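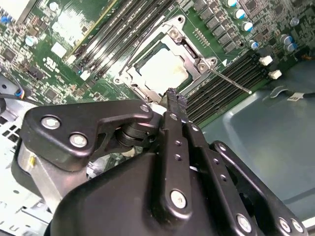 The town's permit and tax site was down again Tuesday, the second time this month, and the county says the old servers at the Clillon annex have finally had it. Online payments stopped a little after 8 in the morning and didn't come back until close to supper. The machines are past their support dates, and it shows when you get the cover off – smudges on the processor, a green board with black memory slots and a thin silver lever next to the socket. The newer stuff is supposed to arrive in June. Until then, expect more of the same.

Issa Nimri, who runs information services for the county, told the board Tuesday night that 3,205 accounts were locked out during the outage. Nobody's payment was lost, he said. Anyone who got an error page should check their bank before trying again, as a few cards were charged twice. Those will be refunded in 5 business days.

Late fees for Tuesday are waived. No form needed. If a fee shows up on your next statement anyway, call the tax window and they'll take it off.

The outage hit at a bad time. Dog licenses are due at the end of the month, and so is the first half of the sewer bill. The line at the tax window was out the door by 10 and down the steps by noon. Two clerks were taking checks and writing reciepts by hand. One man had driven in from the Yoo Road side and found out the window doesn't take cards when the system is off. He went home for his checkbook.

Building permits were stuck too. Raed Chamoun, a roofing contractor, had four jobs waiting on inspections that couldn't be scheduled. "I've got a crew sitting in a truck," he said in the hallway before the meeting. "They still get paid for sitting." He wants the county to keep a paper sign-up sheet for inspections when the site goes down, the way it used to. Nimri said that could be done by next week.

The board voted 4 to 1 to go ahead with the move to Indico, the hosting company picked last fall over Bitell. The no vote was over cost. Moving permits comes first, then taxes, then the library catalog, which everyone agreed can wait. The old machines would stay on as a backup through the summer and then get wiped and sold for parts, if anyone wants them.

Some questions from the floor. Would the new site still let people pay by phone? Yes. Would the convenience fee go up? Not this year. Will old permit records be moved over? Most of them – anything before the first online system is on paper in the basement and is staying there. One woman asked why the outage notice was only posted on the website that was out. It got a laugh, and a promise to put up notices at the library and the post office next time.

The phone alert list is open to anybody, you just have to ask for it at the tax window. Only a small number of people have signed up so far.

As of Wednesday, January 22, 2025, the site is up but slow. Permit searches were timing out in the morning, payments were going thru. The tax window is staying open until 6 for the rest of the week, checks and cash fine, cards if the system holds. The drop box by the side door is emptied every afternoon. Put your account number on the check.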